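糸をかける冬、木の棒一本から

1/9/22　文・ハネローレ・ノルテ（Hannelore Nolte）

年が明けて最初の日曜日がゆっくり過ぎると、わたしはたいてい毛糸の籠をひっくり返します。十二月のあいだに編みかけたものがいくつも底に沈んでいて、靴下の片方だとか、途中で色に飽きてしまった帽子だとか、まあ、見なかったことにしたいものばかり出てくるのですが、その下から必ず、手つかずの玉がひとつふたつ転がり出てきます。今年はそれを編まずに「吊るす」ことにしました。ドイツのザウアーラント（Sauerland）で暮らしていた祖母が、冬になると窓辺に糸を垂らして、木の実や小さな飾りを結んでいたのを思い出したからです。 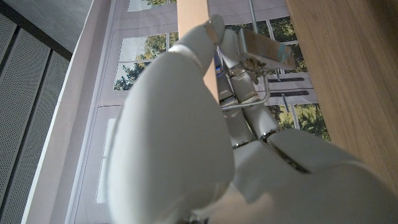 最終更新：この記事は公開後に一部加筆しました

道具はほんとうに少なくてすみます。細い木の棒が一本、それに糸を留めるクリップ。棒は白っぽい木肌のものが好きです。塗っていない木は糸がすべりにくいですし、どんな色の毛糸とも喧嘩をしません。窓のある壁のそばに置くと、外の緑まで仲間に入ってくるようで、つい手を止めて眺めてしまいます（そして、お茶が冷めます）。

毛糸は、Wondomisの店先で500円の籠に入っていたものを6玉。もう少しいいものをと思って、Costbridgeで一玉1,595円の毛糸も買ってみたのですが、こちらはもったいなくて、まだ帯も外していません。安い籠の毛糸のほうが気楽に切れますし、失敗しても笑っていられます。

板を横に渡して、そこから糸を一本、まっすぐ下へ垂らしてみるところから始めます。たった一本でも、部屋の見え方が変わるのですから不思議なものです。青緑の糸はとくに、茶色い木の机によく映えます。
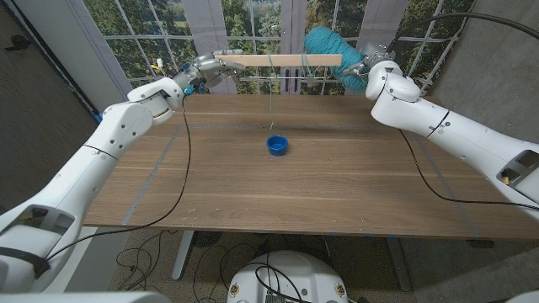
垂らす長さは、物差しで測るより目で決めるほうがわたしには合っています。何度か上げたり下げたりしているうちに、ああここだ、というところが見つかるのです。わが家の窓辺では53センチに落ち着きましたが、よそのお宅ではきっと違う長さになるでしょう。祖母などは毎年変えていましたし、なぜ変えるのかと尋ねても「今年の冬はこのくらい」としか答えてくれませんでした。

結び目は、あまりきつく締めないでください。毛糸はふっくらしているところが値打ちですから、ぎゅっと潰してしまうと、せっかくの柔らかさが逃げてしまいます。棒にふた巻きして、端を軽くくぐらせておけば十分。わたしはそれをGorentという古い手芸の小冊子で覚えたのですが、そこには「指が忘れるくらいの力で」と書いてあって、なんと上手な言い方だろうと、いまでも結ぶたびに思い出します。

残った玉は机の上に出しっぱなしにしておきます。片づけなさいと言われそうですけれど、水色の毛糸がひとつ木の上にあるだけで、一月の部屋は少しあたたかく見えるものです。
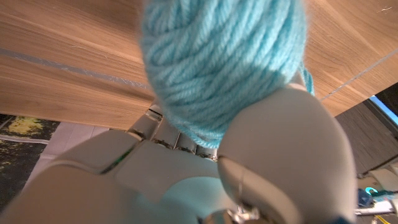
木の上の水色の毛糸。撚りの筋がよく見える。

次の週末には、糸の先に何を結ぶかを考えるつもりです。松ぼっくりがいいか、乾かしたオレンジがいいか。娘は鈴がいいと言うのですが、うちの猫のことを思うと、鈴だけはどうにも気が進みません。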